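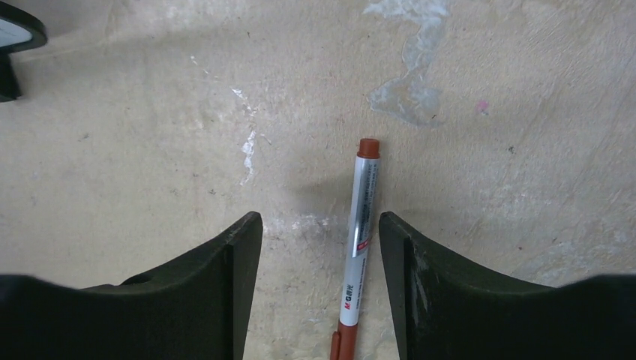

The Little Board That Runs My House

By Nyokabi Mugo

I own 227 notebooks. I know because I once spent a rainy September afternoon stacking them in the hallway, and nearly all of them were blank after page four. So when my friend Gönül Kozan told me to forget paper and get a small board and a marker, I rolled my eyes (and then ordered one that same night, obviously).

I'm hooked! A little board sits right where you're working, it holds maybe a dozen words, and when it's full you have to make up your mind about something. Mine lives next to the toaster. Dinner goes on it, then whoever needs picking up, then the name of that one song.
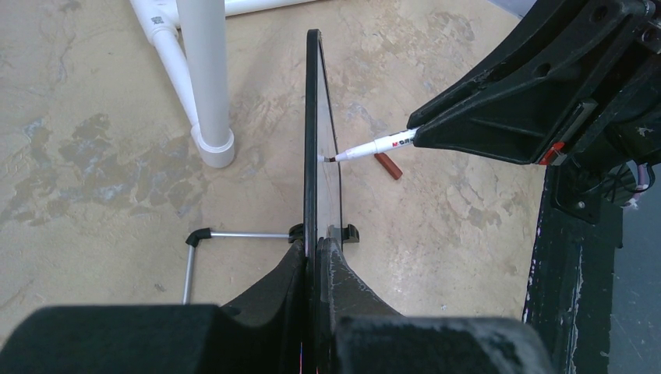

Page last changed: November 11, 2019

The kind I keep coming back to is the clear acrylic sort with a thin black edge, standing up on a pair of little clips. It takes up hardly any room on a desk, and a slim white marker is all the company it needs. Gönül uses hers for grocery lists. Obinna Eze, who shares a studio with me, prefers a plain whiteboard and writes in letters so big that three words is his limit.

Color matters more than I expected, too. I started with black, like everyone, and my lists looked like parking tickets. Then I tried orange. Warm, a bit silly, easy to spot from the couch! A word like "start" in wobbly orange-brown letters feels friendly, and I've stopped fussing over my handwriting. My t's have slanted bars and I don't care one bit.
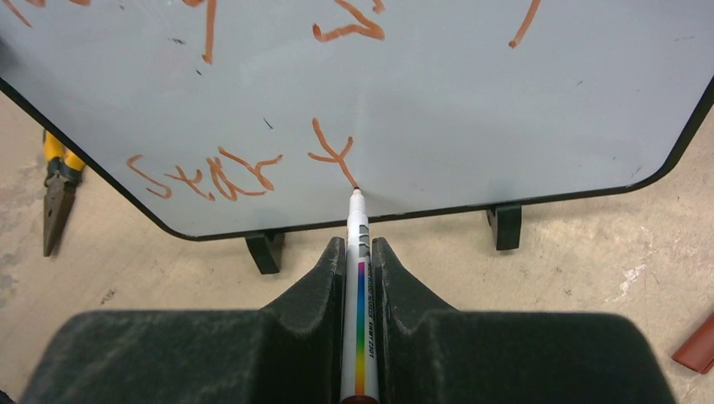

How do I get old marker off a whiteboard?
Try a dry cloth first, then a slightly damp one, and let the board dry fully before you write on it again.

I wipe mine down after supper, usually while the kettle's on, and leave one word at the bottom for the morning. Last night's was "eggs," and I still forgot to buy them.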